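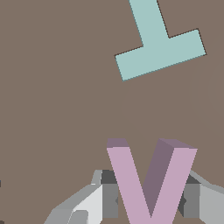 What is the gripper comparison for?

It is for choosing a parallel gripper before you spend money on one. We load different finger and controller settings into the simulator, have the arm pick up a set of flat letters and shapes, and publish what happened with each setting. The results are meant for people setting up a small tabletop arm for the first time.

Which fingers are being compared?

Two sets at the moment. The Skindton set has straight, flat pads. The Fastden set has a shallow step near the tip. Both are run with the same closing speed and the same force limit, so the pads are the only thing that changes between runs.

How many picks are in the current results?

The current table covers 2,317 attempted picks. Of these, 1,712 ended with the part lifted and still held at the end of the move. Everything else is logged as a failure, including picks where the part came up and then slipped out during the lift.

Why letters and not boxes or cans?

Boxes are too easy. Most grippers can close on two parallel sides. A V gives the pads two slanted sides, and an M or a T can be grasped in several places, some of them poor. The plain shapes, such as the ring and the hexagon, give us something to compare the letters with.

Does the controller choose where to grasp?

Yes. The Alaoui controller gets a view from the wrist and a view from farther away, and it picks the grasp point and the wrist angle. You can turn either view off in the settings. If you turn off the wrist view, expect more missed grasps on the narrow letters. The far view matters more for finding the part in the first place.

Does the arm start from the same pose each time?

It does. The start pose is fixed. The parts are placed at random on the work surface with a minimum gap between them, and the placement seed is saved with each run so you can repeat it. When a part ends up close to its neighbor, the wrist often has to turn a long way before the fingers can come down on either side.
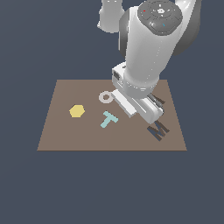
Edvin Ekström wrote to us that he gets fewer failures on the M when he makes the arm come straight down for the last part of the approach. He runs the Skindton pads at the default force and would like to see the straight approach offered as a setting. It is now in the test build under Approach, and it is off by default. We haven't rerun the full table with it.

Can I use my own gripper model?

You can, as long as it has two fingers that move in parallel. Put the model in the grippers folder, fill in the opening width and the pad size, and run the check script. The script closes the fingers once on nothing and once on a test block. If both pass, the gripper will show up in the menu. Suction cups and three-finger hands aren't supported.

What computer do I need?

Any recent desktop with a separate graphics card will do. With rendering off, it will run without one, but the controller then has no camera views and you have to supply grasp points from a file.

Will the results match a real arm?

Not exactly. Contact between the pads and a thin part is the hardest thing to get right in simulation, and small changes in the friction value can move the success rate. Use the table to rule out settings that do badly everywhere. Then try the ones that are left on your own hardware at low speed.

Where do I change the friction value?

Open the Fleltero settings file and look for pad_friction. There is one value for each finger. Keep them equal unless you are testing a worn pad.

How often is the table updated?

When a new finger set or controller version is added. The last full rerun was in March. Older tables stay on the downloads page with the settings that produced them.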